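An afternoon with Steron at Plokovholm: teaching by hand, up close

I went along to the Steron open day expecting to be sold something, and I was.
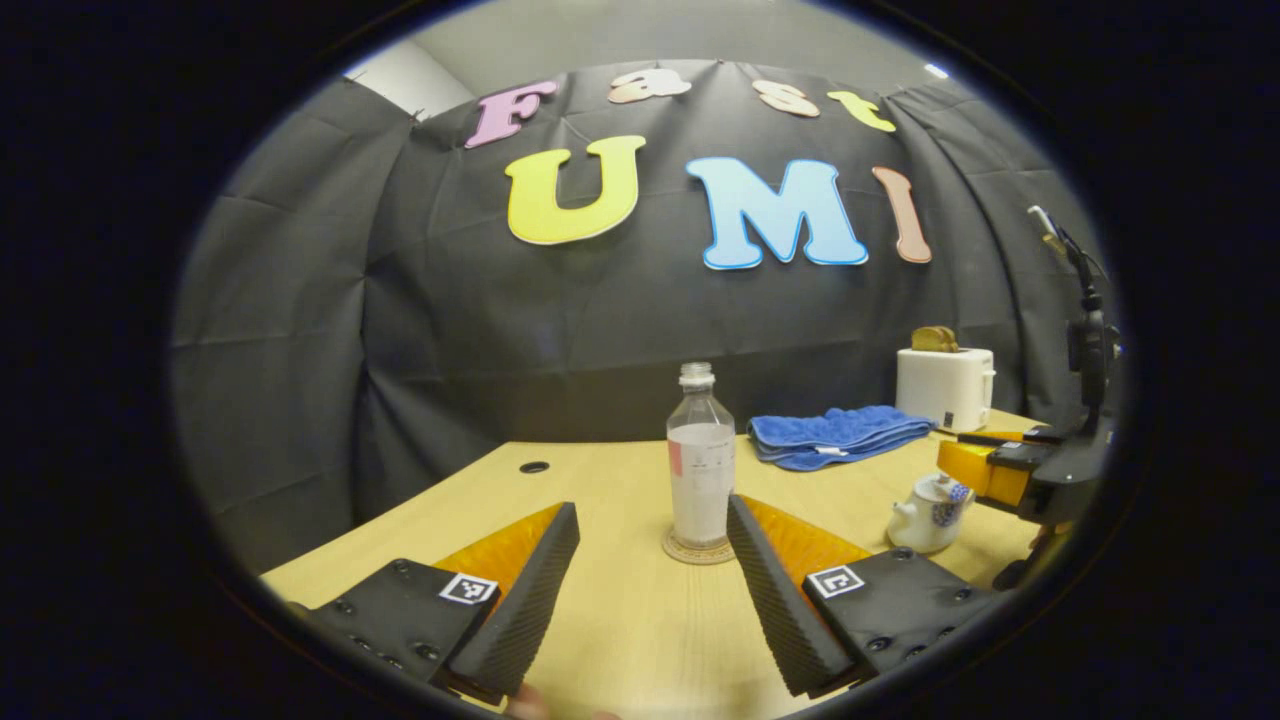
The pitch, given twice before the coffee came out, was that anyone who can pick up a bottle can teach a robot to do it, and that programming as we know it will be gone from small workshops before long. One visitor from Tunstall muttered that he had been told the same when his firm bought its last arm, and that it now spends most of its week under a dust sheet.

I had more sympathy with him than with the speaker. The method itself is easy to follow. You hold a gripper in your hand, do the job with it, and a camera on the tool records what you did. Do that enough times and the recordings are used to train the arm. The practice table was laid out like somebody's breakfast, with a glass bottle on a cork coaster, a folded blue towel, a toaster with toast in it and a small flowered teapot. "Fast UMI" was up on the black cloth behind in big foam letters.

How many times is enough? The slide said 1,569 recordings for one set of kitchen tasks. I asked how many had been thrown away and was told that this varied. I asked who had made them and was told "the team". That is a lot of somebody's wages, and it didn't appear in the costs we were shown.

We were also given a success rate of 92 per cent. Fine, but on which objects, and in whose kitchen? At Broltano, where I spent a day last April, they moved the lamp and the numbers fell to bits. I suggested something similar here and the talk moved on to leasing.

Visitors could have a go in groups of 6. The hand tool is clumsier than it looks - you have to slow down and stop using your wrist the way you normally would - and I made 2 recordings before giving up my place. I'd have liked to see them played back, but there wasn't time.

Parking is free and the sandwiches were decent. The next open day is not yet on their website.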